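I keep a plain text list of the swap meets and collector shows within driving range of Fellomley. It started as a reminder file for myself and now has 38 entries for the year. A few readers asked how it is maintained, so this post covers the format, the checking routine and what I changed in September.

## Format

One line per show, fields separated by a vertical bar. The order is start date, end date, town, hall, door time, table price, contact, last checked. The last field is the one that matters most. A listing with no check date is treated as a rumor and gets a question mark in the first column.

I used to keep the promoter's website in the contact field. Too many of those sites are left up after the show has died, with last year's dates still on them. The field now holds a phone number if one can be had, and an email address if not.

Table price is recorded per eight-foot table, before any electric charge. Halls that rent by the booth are marked with a B, and I make no attempt to convert.

## Checking

Each entry is checked twice: once when it goes in, and again 4 weeks before the doors open. The second check is a call to the hall, not to the promoter. A hall's booking desk will usually say whether the date is still held, and it has no interest in selling me a table.

Three outcomes are possible. The date is held, the date is gone, or the desk won't say. In the last case I leave the listing up with the old check date and move on. I don't mark a show as canceled on silence alone.

The spring show at Skedenik is the reason for the second check. It was on three separate listing sites, all of which had copied from each other, and it had been dropped by the hall over the winter. I drove out there with a full trunk. The lot was chained. 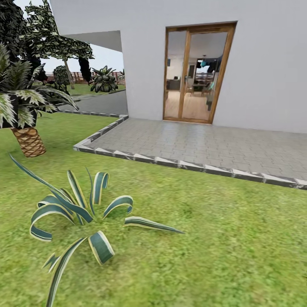

Copying between sites is the main source of bad data. One site posts a date, the others pick it up within a week, and from then on the date looks confirmed. To catch this I compare the wording. If two listings share the same typo in the street address, I count them as one source.

## Changes in September

The list was sorted by town, which made sense when I had a dozen entries. It is now sorted by start date, with town as the second key. Anyone who pulls the file with a script should check that nothing depends on the old order.

I also split the Zollum entries. There are two shows there, in two halls, run by different people, and both call themselves the Zollum Collectors Fair. The smaller one has 50 tables and is on the north side of the river. The larger one claims 600, a figure I would treat with caution, as the floor plan on the hall's own site does not have space for it. They are now listed as Zollum North and Zollum Main.

Past shows stay in the file for a year, moved below a dashed line. They are useful for guessing at next year's dates, since most halls rebook the same weekend.

## Open items

- Door times for early-bird entry are missing on almost half the lines.
- The Zhong hall changed its phone number and the new one goes to a fax tone.
- Parking fees are not tracked. I may add a field, but it would break the column count.

Corrections can go to the usual address. Please include where the date came from. The file is updated on Sunday evenings, and anything that arrives after that waits for the next one.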